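The Tablet on the Kitchen Table

Přemysl Jelínek gave up on paper shopping lists in January. His family of six had been going through a notepad every few weeks, most of it used for one line and a doodle, and the pages piled up beside the stove. He bought an LCD writing tablet instead, and a week later he bought another.

The tablets do one thing. Pressing a stylus on the screen leaves a bright line, and a button wipes everything at once. There is no storage, no app and no account to set up. On most models a small battery runs the erase function and the writing itself draws no power.
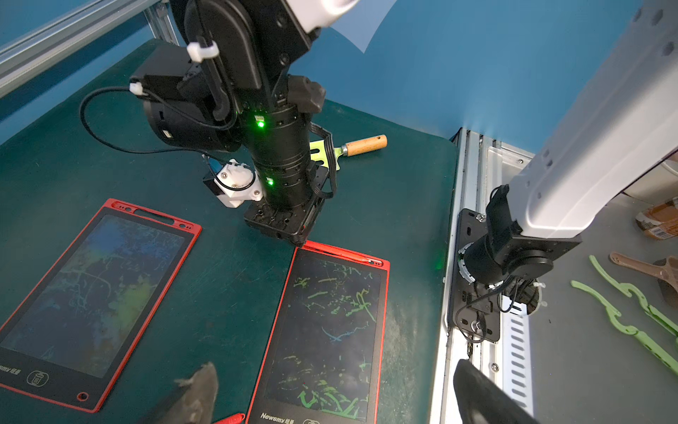

Sharing is where most households run into trouble. One tablet in a kitchen soon belongs to whoever draws the most, and the grocery list goes with a single press. Jelínek's rule is one for lists and one for the kids. Models with a lock, like the Newsmy with the small red lock button in its lower border, are a better bet for lists, provided somebody remembers to use it. A slot for the stylus along the top edge helps too - loose pens end up under the spatula.

Partial erasing is still rare at the cheap end. A wrong line stays until the whole screen goes. Jelínek writes small, starts at the top and wipes the screen on Sundays. He kept one notepad, for phone numbers.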